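Grollmont has been going since the first lot of us got out of the army and couldn't sit still. Small outfit. We train people who used to be in uniform, or are about to be, or work beside people who are. Navigation, signals, load carrying, vehicle recovery, medical under pressure. Some of it in a classroom, most of it out in the weather.

Last updated Apr 13, 2020. Courses are on hold for now, see the bottom of the page.

## Who we are

Ex-regular army mostly, a few reservists, two ex-navy who get a hard time about it. Engineers, signallers, medics, one cook (best instructor on the books, ask anyone who's done the winter course). Everybody who teaches for us has done the job they're teaching. That was the rule at the start and it still is.

No names on this page. A few of our people still serve part time and would rather not turn up in a search. If you're a client you'll get full bios and service records with your quote.

## How it started

A shed behind the feed store in Ferrand. Leaky roof, one whiteboard, a borrowed trailer. First course was a four-day map and compass refresher for a reserve unit that had lost its own instructor to a posting out west. They asked us back in October, and brought a second unit with them.

After that it was word of mouth. Still is, really. We've never paid for an ad and the website gets touched maybe twice a year, as you can probaly tell.

We took on the Humemora block a few years later. Old grazing land, 66 hectares, creek down one side, scrub and rock up the back. Bad phone coverage, which suits us fine. There's a bunkhouse that sleeps 20, a cookhouse, a vehicle shed and two classrooms. Hot water most days.

## What we run

**Navigation.** Day and night, map and compass first, GPS second. Three levels. Level three is the one people complain about and then send their mates on.

**Signals.** HF and VHF, antenna building, voice procedure, message handling. Old school on purpose. Taught by former signals sergeants, so expect to be corrected on your phonetics.

**Medical.** Casualty care a long way from help. Moving a patient over bad ground, keeping notes you can read later, handing over properly. Not a replacement for your own service's qualification and we don't pretend it is.

**Vehicle recovery.** Winches, anchors, snatch blocks, bogged trucks. We bog them for you.

**Junior leaders.** Five days for new section commanders and people about to be one. Orders, planning, rehearsals, running a small team when everybody's tired. Most of our bookings are for this one.

**Getting out.** Two-day workshop for members in their last year of service. Résumés, translating your trade into civilian words, what to ask for in an interview. No charge, never has been.

## How we teach

Small groups. 15 on a course, tops, and smaller for recovery. Explain it, show it, do it, do it again in the dark. We don't do slides after lunch.

Every student gets a written report at the end. Plain words, one page. What you did well, what to fix, who to ring if you want help fixing it. Units get a copy only if the student was sent by the unit, and you'll be told that on day one.

We fail people. Not often. You can come back and resit the part you missed at no cost, inside a year.

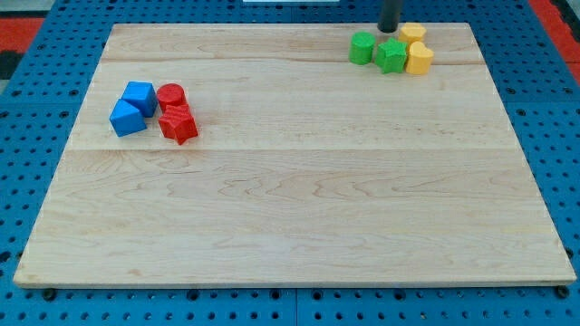

*Blue and red blocks on a maple board.*

## The Fodel scheme

Fodel is our bursary. Named after the hill at the back of the block, the one you'll be walking up on the first morning. It pays course fees and travel for veterans who can't cover it and don't have a unit to cover it for them. So far 51 people have come through on it, from every service.

Applying is one form and a phone call. No essay. We need proof of service, and a line or two on what you want out of the course. If you've been out for a long time that's fine, one of last year's group had been out longer than some of our instructors have been alive.

Family members can apply for the medical course as well. We get asked that alot.

## Who we work with

- Reserve and regular units, by arrangement with the training officer
- Cadet staff (adults only, we don't teach cadets directly)
- Rural fire and search groups, mostly for nav and signals
- Individual veterans, on their own dime or through Fodel

We don't do security contracting, corporate boot camps or bucks' weekends. Please stop asking about the last one.

## Finding us

Office is still in Ferrand, main street, green door, upstairs from the bakery. Open mornings in normal times. Post goes there too.

Humemora is visitors by booking only. Gate's locked when there's no course on. Last stretch of road is gravel, so take it easy after rain, and fill up in Ferrand before you leave town.

## Right now

All courses stopped until we're told otherwise. If you've paid, your place is held or you get your money back, your call, just email the office. Refunds are going out in the order people asked.

Getting Out is running over the phone, one on one, same as ever no charge. Fodel applications still open and being read.

Gear loans: if you've got one of our radios at home, hang on to it. Take the batteries out. We'll sort pickups when the roads are open to us again.

Phones are being answered mornings only. Leave a message, include your service number only if we've asked for it, and someone will ring back.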